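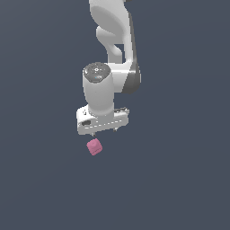

The pink cube and the arm, on Solange's second monitor.

Solange Cormier had been at Drudlow nineteen years before anyone asked her to look after a machine that wasn't bolted to something. Cell 2 was bolted down all right, out past the roller door, and she knew it the way you know an old ute. But since July there'd been the other one as well, the copy that lived in the computer, and whatever they meant to teach the real arm they tried on the copy first.

"It's drifted," said Feng-yi Yeh, rolling his chair over with his lunch still in his lap. "I send the hand to the cube and it pulls up beside it. See?"

She saw. The jaws were open, the cube sat under the left finger and a bit further left again, and all that grey went on behind them like the lake on a dull morning.

"What did you change?"

"Nothing."

She let that sit, because she'd raised two boys and it generally paid to let that one sit.

"Well — I loaded the new hand file from Jaritz," he said. "But that's only the fingers."

Olumide Nnaji, who had set up the cell in the first place and had since gone off to the Zetis plant for better money, had left her a blue binder, and she was fond of it out of all proportion. He wrote the way he talked, with little asides about the weather and what he was having for tea. She licked her thumb and turned to the part on tool offsets, where he'd written in the margin: when the hand goes to the wrong place, Solange, first ask where it thinks its fingers are.

So they asked. They opened the hand file and read down it together, Feng-yi with the mouse and Solange with a pencil, past the weights and the joint limits and a good deal she didn't follow and didn't pretend to. On line 443 there was a sideways offset of 80 millimetres that had no business being there at all.

"That's from their other bracket," Feng-yi said slowly. "The wide one. We never bought the wide one."

"No, love, we didn't."

He put in a zero and went to press run, and she put her hand over his — gently, he was a good lad — and made him save it under a new name first and write the change in the binder, in pen, with his initials. Olumide would have wanted that. Then she nodded, and he pressed it.

The arm drew itself up, thought for a moment, and came down over the cube as neatly as her mother used to set a cup on a saucer. The fingers closed. Feng-yi whooped loud enough that Raymonde Nguyen put her head in from dispatch to see who was hurt.

"Now can we do the real one?" he asked.

"Now you can finish your sandwich," said Solange, already reaching for her safety glasses.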